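Is the Etska hand-held gripper kit worth it for a small packing job?

Asked by Melati Pelupessy in Tools and Automation

We pack mixed snack boxes for mail order, mostly soft bags, wrapped lollies and small tubs. We send out 200 boxes in a normal week and 500 in the run-up to Christmas. I've been looking at the Etska hand-held gripper kit. You hold the grippers yourself, one in each hand, do the job the way you want it done, and the recordings go to Etska, who train an arm from them. The arm is a separate hire.

The kit is $3000 for the pair with the blue pads. There's a cheaper pair from Tumex but I can't find anyone who has used it on food packets. My questions are:

Will it hold a bag of bread without squashing it?
Do you need a proper bench, or can you record anywhere?
How many recordings before you get something usable?

I need to decide before October because of the lead time on the arm. Thanks.

2 answers

Answered by Periklis Giannakopoulos

We've had the Etska pair since last spring, so I can speak to most of this.

Soft packets are fine once you get used to the trigger. The fingers stay close to parallel as they close and the ribbed pads give a bit. Bread can be done, but you need to pick it up by the loose end of the bag or go wide around the middle and stop early. If you squeeze the trigger fully you will dent the loaf. The thing that gave us more trouble was flat sachets. On a hard table the fingers can't get under the edge and you end up chasing them. On something soft they press in a little and the sealed end lifts.

You don't need a bench. The manual says to record in the kinds of places you have, and to change them often. We did a lot of ours at home with a carton beside the goods.

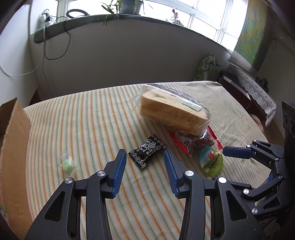
Both grippers over a mixed set: sliced bread, snack packets and a small green tub, laid out on a striped sheet with the carton to the left.

Small twist-end lollies were slow at first. Come in across the wrapper, close gently, and don't try to grab the twist. The little tubs were the easiest item we had. Grip them below the rim and keep your wrist level.

On numbers, Etska asked us for 500 recordings per task and we got a usable result with that for the tubs and wrapped biscuits. For clear bags we had to go back and do 200 more. Clear plastic gave us the most rejects, and daylight from a window made it worse in the afternoon. We now record clear bags in the morning.

Things I don't like:

The pivot screws work loose. Check them every Wednesday or whatever day suits you, but check them. There's no driver in the box.
The pads are sold only as a full set, so if you tear one you pay for the lot.
Your hands get tired. I do 2 hours and stop.
Upload is slow, and if it drops out partway you start that batch again.

Support has been good. I dealt with Retno Mandagi there and got an answer the same day each time. A replacement trigger spring came without charge.

Would I buy it again? For your volume, yes, if you're sure you'll hire the arm afterwards. If you're not sure, the kit is no use to you by itself — it doesn't pack anything.

Answered by Slamet Chong

Haven't used the Etska one. I had the Tumex pair on loan for a fortnight. Smooth pads, no ribs, and they slid off anything shiny. OK for cardboard. I sent them back.

You could also ask Andositz if they still rent kits by the month. They did when I rang, but that was a while ago and I don't remember the price.

Comments

Melati Pelupessy: Thank you both. Periklis, did you record with one hand or two? Most of our packing is one item at a time.

Periklis Giannakopoulos: Two for bread, with one side steadying the carton flap. One for everything else. You can buy a single gripper but the price isn't half, so ask for a quote first.

Danuta Sikora: Adding that the left and right grippers are paired at the factory. We mixed up two sets at our place and lost a day's recordings. Put coloured tape on the handles.

Melati Pelupessy: Good to know. I've asked Etska about a trial week and will post what they say.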